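Bench notebook, soft-object grasping
14 July 2024
Reading time: 4 min

Carrying on with the slip test for the Bultine grasp set. The rule we are checking is simple: close at a fixed speed, watch the rate of change of motor current, and stop closing when the rate stays above a threshold for 4 consecutive samples. No force sensor reading is used in the stop decision. The old rule (stop at a fixed width) works on blocks and bottles and fails on anything that compresses, so for cloth and paper we have been guessing the width by hand.

Setup unchanged from the last entry. Arm on the perforated plate, gripper straight down, approach from the left side of the table. Start height is taught once per session and then left alone. Planner is the Tilteck branch, with the speed limit lowered for the last part of the descent.
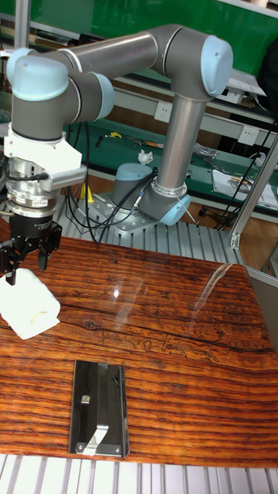 White roll held just above the tabletop, gripper pointing down.

Total in the log is now 1466 closures on soft items. Of these, 579 used the new stop rule; the rest are fixed-width and serve as the baseline. I had planned on 2000 before fitting anything, but the current traces separate well enough that I ran a first fit on what we have.

Observations so far:

Rolled items give a slow rise in current and then a knee. The knee is where we want to stop. Folded items often have two knees – the first when the layers meet, the second when they are fully pressed. The rule as written stops on the first one, which is too early if the fold is loose.

Raising the threshold fixes the loose fold and crushes the roll. A single value will not cover both. Tried a threshold that scales with finger width at first contact. Better on paper, no clear change on cloth.

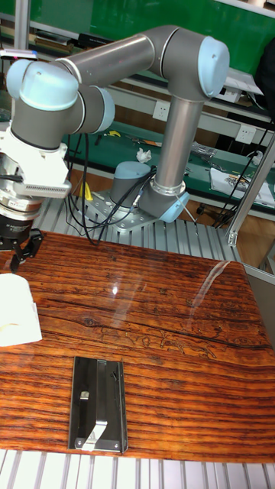

The other source of error is height. If the fingertips come down too far they load against the wood before they close, and the offset shows up in the current from the first sample. It looks like an early knee and the rule stops with the fingers still wide open. I now subtract the mean of the samples taken before the fingers start to move. Crude, but it removes most of the false stops in the replayed logs. Not yet tried live.

Glare on the varnish is still a problem for the Coelho segmentation code. It puts a false edge on white items when they lie near the bright spot. Masked by hand for now.

To do:
– rerun the fit with the offset removed
– two-knee detector, offline first
– log finger width at the stop sample as well as at the end of the close
– move the traces to Cakesetti before the October cleanup of the old drive

Comments (3)

What sample rate are the current traces? If it is the default one, the stop delay will depend on closing speed and you should report both.

Reply: default rate, single closing speed. Will add both to the header of the log.

We saw the same double knee on folded towels. Waiting a short time after the first knee and then checking whether the current drops was enough for us.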